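Speaker notes: "An Arm in the Spare Room"
Upendo Ogola
Volthorpe Shared Workshop, members' evening, 24/07/2026

Slot is short. Skip the childhood story. If the clicker dies again, use the space bar and keep talking.

OPENING

Ask who has a half-finished project at home. Wait for the hands. Ask who has told their family it's nearly done. Same hands.

Mine is called Kombo. It's a robot arm on a table, and its job is to pick up a small block and put it somewhere else. I can do this myself. I've been able to since before I could talk, and I didn't need a parts budget. Total spend as of May: $1,870, including the motor I installed backward and the one I bought to replace it before I noticed.

(Pause. Somebody from the metal shop will want to say what they'd have charged. Let them.)

WHY I STARTED IN SIMULATION

The first real version lived on bench 2 for one weekend. I sent it a wrong joint angle and it swung at my coffee with real conviction. After that I built the whole thing again on the computer, where coffee is optional.

The simulated room has a table, a floor, walls and the arm up on its pedestal, with a second, smaller arm on a column of its own behind. I spent an entire evening on the floorboards. The arm does not care about the floorboards. Please don't ask how long the baseboard took.

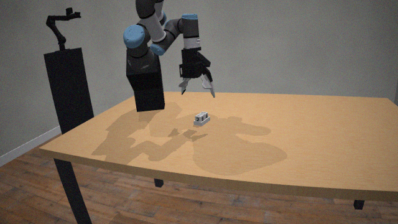
What I wanted from all this was a place to be wrong cheaply. I ran 200 attempts at the pick before I let myself near the real motors again. The early ones were dreadful. The gripper would come down beside the block, close very carefully on air, and carry the air across the table.

Three bugs ate most of May:

Degrees and radians. I know. Move on quickly.

The table height was off by the thickness of the tabletop, so the arm believed it could reach into the wood. The physics engine disagreed and launched the block out of the room. (Do the hand gesture.)

Friction on the fingertips was set to zero. It was like watching someone pick up a wet bar of soap in mittens.

By the last batch it was getting 80 percent of its picks. I went to bed pleased with myself and moved everything over to the real arm the next day.

THE REAL ARM AGAIN

It got none of them. Let that sit.

Real joints have slop in them. Real cables tug. My real bench leans toward the window, and I'd been blaming the code. Vevier, our laser cutter, cut me a set of shims, and most of the lean went away. The rest I put in the software as a number called BENCH_SHAME.

Catico is my calibration script. It moves the arm to a few known spots, I measure where it really ended up, and it works out the difference. Run it every session. I skipped it once to save time and spent the time looking for the block under the drill press.

IF THERE'S TIME

Mention the emergency stop. Put it where your hand already is. Mine was behind the arm for the first week, so stopping it meant reaching past it.

Don't do the live demo. If they insist, do the live demo, and stand to the left.

QUESTIONS

Likely: what is it for? Say "blocks."
Likely: can it fold laundry? No.
The files are on the workshop drive under Kombo. Ignore the folder called final. Use final_b.

Put the chairs back.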